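The Old Dell Tower: A Review, Several Years Late

I have been asked why anyone would review a desktop computer that offices throw out by the pallet. My answer is that I own one, I have had its side off more often than I have had my car's hood up, and I have opinions. Mine came from Barrientos, the surplus place out past the Irkcombe exit, for 40 dollars with no hard drive and a sticker on the lid reading 261. I never found out what happened to the other 260.

Let's start with getting in. The side panel comes off and you lay the thing down like a patient. Everything you are meant to grab is blue. There's a blue tab by the power supply and another over by the drives, and after a while you stop reading instructions and just pull on blue things until something gives. I mean this as praise.

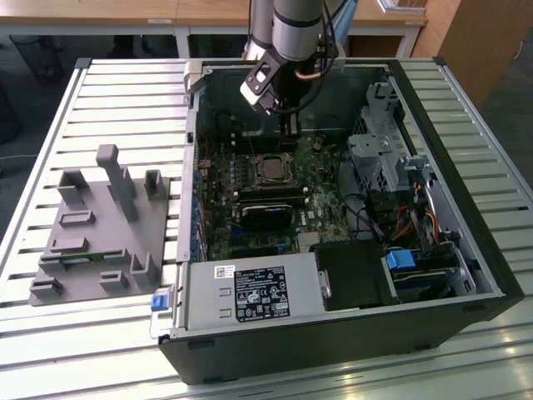 The power supply takes up a good stretch of the bottom, wearing a label with more warnings on it than my stepladder. I have never read it all the way through. The drive cage is plain gray metal full of holes, and its edges are fine, which I mention only because I once owned a Vonow case that took a piece of my thumb as a deposit.

Now the processor, the part people get sweaty about. The socket has a metal frame and a little lever. Lever up, frame up, chip in, frame down, lever down. The lever puts up a fight at the end and makes a creak I can only compare to a deck chair with a large uncle in it. That's normal. I still shut my eyes every time. What I'd tell a beginner is to line the chip up by its corner mark before it gets anywhere near the contacts, lower it straight, and then leave it alone. No wiggling. If you think it needs a push, it's turned the wrong way.
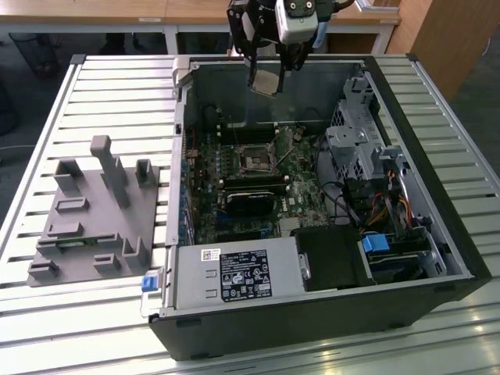 Trinidad Paredes wrote in to say that I'm too easy on the socket: "I bent one contact on mine in January and spent an evening with a sewing needle and a magnifying glass. It booted, but it only sees half the memory now. Tell people to keep the plastic cover if they have one."

Fine. Keep the plastic cover. Mine went into a drawer and has since joined whatever civilization lives at the back of it.

I'll take the point about contacts more seriously than I let on. Good light matters more than good tools. I do this job with a desk lamp pulled down so low it warms my ear, and I look at the socket from two sides before anything goes in it.
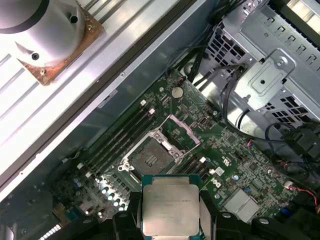
Memory is easier. The white latches click and you feel clever. The coin-cell battery sits up near the edge of the board where a fingernail can reach it, so when the clock starts insisting it's 14 years ago, you can fix that for the price of a coffee.

Complaints, then. The cables by the drive cage are a plate of spaghetti and always will be. I bought a packet of Skistira cable ties and made things tidier and also worse, as I now have to cut one every time I want to move a drive. The graphics card in these is a modest little slab, and it knows it. And the whole tower is heavy in the way of furniture you inherit.
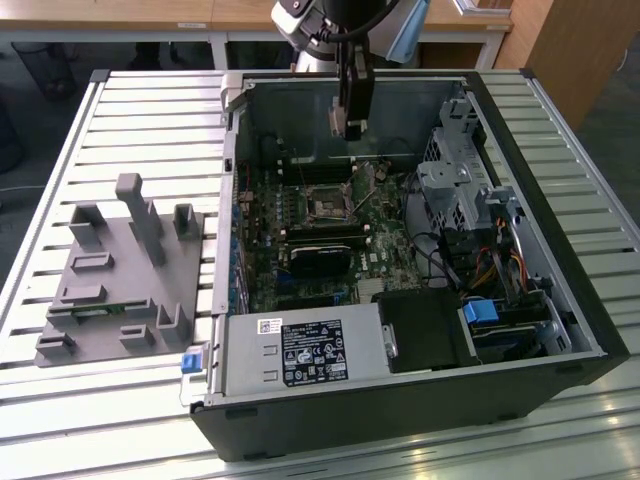 Dell tower on its side, panel off, CPU socket still empty.

Would I buy another? I went back to Barrientos last month and came home with number 302. It has a dent in the front and somebody's parking permit stuck to the back. Four stars, one off for the cables.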